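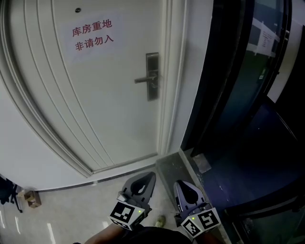
On Keeping Less: Notes on Household and Office Storage

2019-03-06

The purpose of this post is to set out the approach to storage that I have followed since moving my practice to Sumstead, and to record which parts of it I intend to keep. Several readers wrote after the July entry on filing to ask how the same principles apply to objects. The answer is that they apply only in part.

A document is kept for its content. An object is usually kept for a use that may or may not come. The two require different rules, and I made the error of treating them alike for the first year. Every item received a number, a line in the register and a review date. By the end of that year the register held 3882 entries, many of them for things such as spare shelf brackets and the lids of boxes. Maintaining it took more time than looking for the items would have taken.

The register has now been closed. In its place I keep a short written list for each shelf, fixed to the upright at eye level. The list states what the shelf is for. It does not state what is on it. A shelf marked for lamps and fittings may hold any number of either, and when it is full a decision must be made before anything further is added.

Decisions of this kind are made twice a year. An item is retained if it has been used since the last review, if it would be difficult to replace, or if it is required by law or contract to be held. The second test is the one most often abused. I have applied it to packing material, and I was wrong to do so.

With regard to shelving, I compared the Enache and Besamik systems before purchase. Both were satisfactory. The Besamik uprights are easier to adjust once loaded, and I selected them for that reason, although the color is not one I would have chosen. The shelves were ordered in 2 depths. The deeper ones should be avoided for small goods, as whatever stands at the back is soon forgotten.

Access deserves separate mention. A storeroom that anyone may enter will in time contain what everyone wished to put down. At my former office the room was shared by three departments, and each believed that the others were responsible for the broken chairs. I now hold the only key to my own. Colleagues may ask for anything they need, and they receive it the same day in nearly all cases. The number of chairs has remained stable.

The matter of off-site storage is still open. Wutix has quoted for a small unit, and the annual charge would come to 4000 before insurance. That figure exceeds the value of everything I would place there, with the exception of the map cabinet. The cabinet will not pass through the storeroom door in one piece, and I have not yet found anyone willing to take it apart.

Correspondence on damp, moths and the labeling of cables has been received and will be addressed in a later entry. Readers who asked for a copy of the shelf list format should write again, as the earlier requests were filed under a heading I have since discontinued.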